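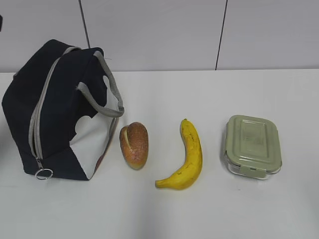 Rivadeneira, May 28, 2022

Is the Hivora open day worth it with kids? And why is a bag so hard for a robot?

Posted by Nélida Pereyra

Hi all! I went to the Hivora open day this morning by myself to see if it would be any good for my two (they're 6 and 9), and I came home with more to ask than I went in with. The demo I stuck with was the lunch one. They had a lunch bag, a banana, a bread roll and a glass container with a green lid on the table, and I figured the banana would be the tricky part, because bananas bruise, right? But the guy at the rail kept saying the bag was the thing to watch. Then the tour moved on and I never got to ask him why. So, two things. Why the bag? And would a 6 year old last through it, or is it a lot of standing around? They do it again next March and I'd have to book. It's 27 for a family ticket, which isn't terrible, but the bus out there is a pain.

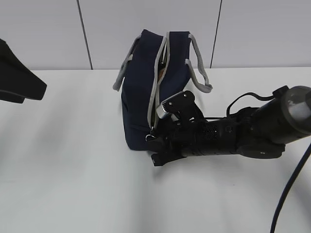

Georges Sfeir

A banana is pretty much the same banana wherever you grab it. A bag isn't. You push on one side and the other side goes somewhere else, the handles flop, the top closes up on you. So the robot can't just remember one shape and go to it. I used to run a packing line (Drosach, years back, we did some 3,000 cartons a shift) and anything soft got done by hand for exactly that reason. Also ask them to let you look at the camera screen next time, it's the best part and people walk right past it. 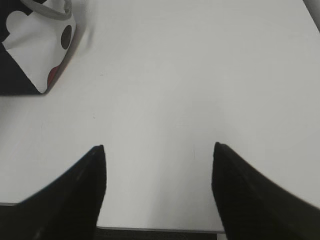
Wrist camera view, fingers apart.

When you look at it that way you get how little the thing has to go on. It's up close to everything, so a lot of the time it's got table and a piece of a bag and that's it. I'd want a second camera too!

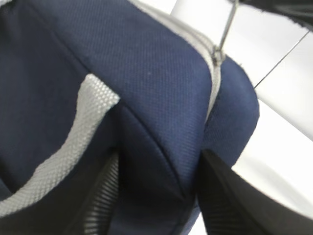
And once it's in close, good luck telling which fold is the opening and which is just a fold. My eyes have trouble with that on a gym bag. Hope that helps with the first one, I can't speak to the kids part, mine are grown.

Telma Bustos

9 year old yes, 6 year old maybe. Bring snacks, the cafe line was crazy. Park behind the Clarine building, the front lot was full by the time we got there.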